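Nieto Puts a Lid on It: New Plullico Stretch Covers Fit the Bowls You Already Own

Kitchen goods maker Nieto announced Wednesday that its Plullico line of stretch silicone bowl covers will go on sale in November, bringing relief to households that own a full drawer of lids and not one that fits.

The Plullico set holds seven covers, the smallest sized for half a lemon and the largest for the kind of salad bowl that only comes out when relatives do. Each is a flat disk of soft silicone with a thick rolled rim and two pull tabs. The cook grabs the tabs, stretches the cover over the rim and lets go. Nieto recommends letting go of both tabs at once, a line that was added to the instructions after the first week of home testing.

"We looked hard at the lid business and decided most of it was a matching game for adults," said Tadeo Vergara, head of product at Nieto. "People buy a container, the lid goes to a potluck, and the lid likes it there. I have three lids at home for containers I have never owned. I keep them in case the owners call."

Plullico covers work on glass, ceramic, metal and most plastic bowls, whether round, oval or square. They also fit mugs, open cans and cut melons. They do not fit a pizza box. The company mentions this only because it has been asked.

Nieto tested the covers in 13 home kitchens over one summer. Testers were told to cook as usual and write down anything that annoyed them. The notebooks came back with 261 separate complaints, a good number of them about spouses. The ones that concerned the product led to real changes. The tabs are now wider, so wet fingers can hold them. The rim has a fine ridge on the underside that keeps it from creeping up the side of a greasy bowl. The size is molded into the center of each cover in large numerals, after several testers spent a full minute trying to put the soup cover on a ramekin. 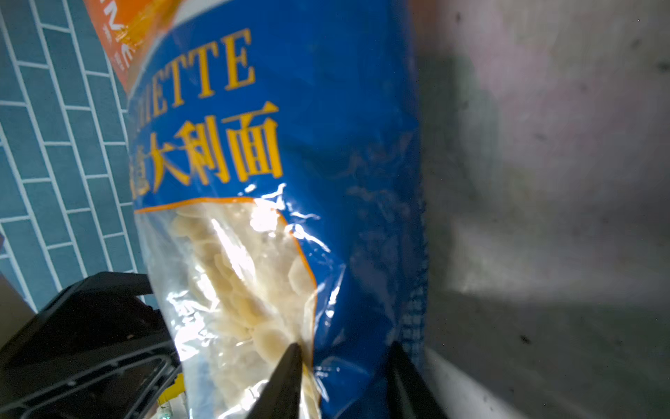

One tester asked for a cover that would remind her what was in the bowl and how long it had been there. Nieto has answered with a matte patch on each cover that takes pencil and washes clean with dish soap. The company makes no claim that anyone will write on it.

Color was the subject of more meetings than Vergara cares to discuss. The covers come in a muted green called Hallow, a cream, and a gray that matches almost nothing and so goes with everything. A clear version was dropped when testers kept throwing it out with the plastic wrap.

"Somebody on the team wanted the big one in bright red so you could find it," Vergara said. "It's the size of a hubcap. You'll find it."

All seven covers go in the top rack of the dishwasher and can be used in the freezer and the microwave, with one corner lifted to let steam out. They are not meant for the stovetop, the broiler or an open flame. They nest flat in a cotton sleeve that hangs from a hook inside a cabinet door, leaving the old lid drawer free for takeout menus and dead batteries.

Plullico sets will be sold through the Nieto website and at Grostutik kitchen stores, where a demonstration bowl will be set out at the register. Shoppers are welcome to stretch the display covers as far as they like. Single replacement covers will be sold in every size, for customers who bring a dish to a potluck.

Press contact: Nieto Product Office, attention Tadeo Vergara. Review sets are available on request and do not need to be returned, especially if they have been used on onions.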